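We use cookies to remember your settings and count visits. Accept | Manage choices

Last updated: Wednesday, 9:40 a.m.

The Bin Swap Is Back (and the Odds and Ends Table Too!)

February is when I start itching to sort things, and I know I'm in good company because 86 of you signed up for the Brandeck bin swap before I'd even finished typing the notice. Eighty-six! Bring any plastic bins you don't use, with or without lids, and go home with a size that fits your shelf.

My own project this month has been the small stuff. You know the drawer I mean, the one that has to be opened with a hip. I cleared mine in 2 evenings with a pair of blue bins with orange handles, one larger and one smaller, side by side on the table. The big one gets anything soft and the little one gets anything hard, and that's the whole system.
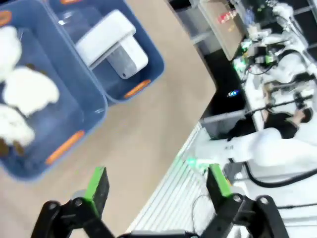

What I love about it is how fast the decisions go. Soft or hard, plop, next! I used to start with nine categories and a label maker, and by the fourth category I was reading old birthday cards on the floor. Leave some bare space in each bin if you can, it makes digging around so much nicer later.

Swap tables open at 9 in the Skoltudham hall on Fodor Street. Last year we rehomed 121 bins and I would dearly love to beat that. Please wipe yours out first, and peel off old labels if they'll come.

Comments (3)

brerka_lane: Tried soft/hard on the kids' craft shelf last night. Where do pipe cleaners go??

mudroom86: Soft, obviously. Are lids without bins welcome at the swap?

tallshelf: I have so many lids. Bring yours and we'll see if any match!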